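June, notebook 2, bin sorting

Picking this up after lunch while it's still fresh. The question for this week is whether the policy gets better at choosing a bin if we make it commit to one before the grasp, or if we let it keep its options open until the object is already in the air. Bríd Gilmartin thinks early, I was betting on late, and there's a coffee riding on it.

Setup is the same two-arm bench as last time. Bríd calls the early version Corkis and the late version Hendach (she names everything, I've stopped fighting it). Both were trained on the same demos, same number of steps, same seed. The only difference is where the bin label goes in. Corkis gets it stuck on at the start of the episode and has to live with it. Hendach predicts it fresh at every chunk, so in theory it can change its mind halfway over.

I ran 20 episodes of each this morning with tubes and small boxes, starting layouts shuffled from the same list so the two are comparable. Corkis put 15 in the right bin. Hendach got 19! I really didn't expect that big a gap, and I'm not going to lean on it too hard with so few runs, but I'm pleased.

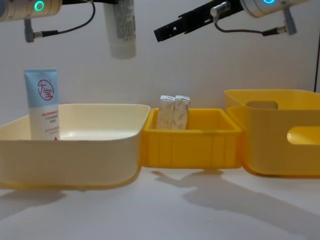 The Corkis misses are pretty boring when you go through the logs. It reads the layout once, gets the label wrong, and then does a lovely smooth job of delivering to the wrong place. All five were tubes, no boxes. The one Hendach miss was a drop short of the rim, with the label correct the whole way, so I'd call that a motion problem and keep it out of the bin-choice tally when we write this up. (Still counts as a failure in the main table, Bríd, don't worry.)

What bugs me is the dithering. Hendach flips its label in the middle of a carry, sometimes more than once, and the arm slows right down over the gap while it makes up its mind. I tried holding the label until the new one wins 2 chunks in a row, and the worst of the wobble went away in the few runs I had time for. Didn't score those – they were just me poking at it before lunch.

The other thing is the idle arm. In the demos we mostly parked it off to the side, but both policies like to bring it in over the bins while the other one is carrying. No collisions so far. I'd like to mask its actions for one batch and see if the scores move at all, my guess is they won't.

To do:

- rerun Corkis with the label taken from the second chunk, so it at least gets another look
- proper scored batch for Hendach with the hold on
- log label flips per carry, I was eyeballing them off the plots today
- ask Bríd if the Bortolotti eval script can split choice errors from drops, or if I have to hack that in myself
- collect coffee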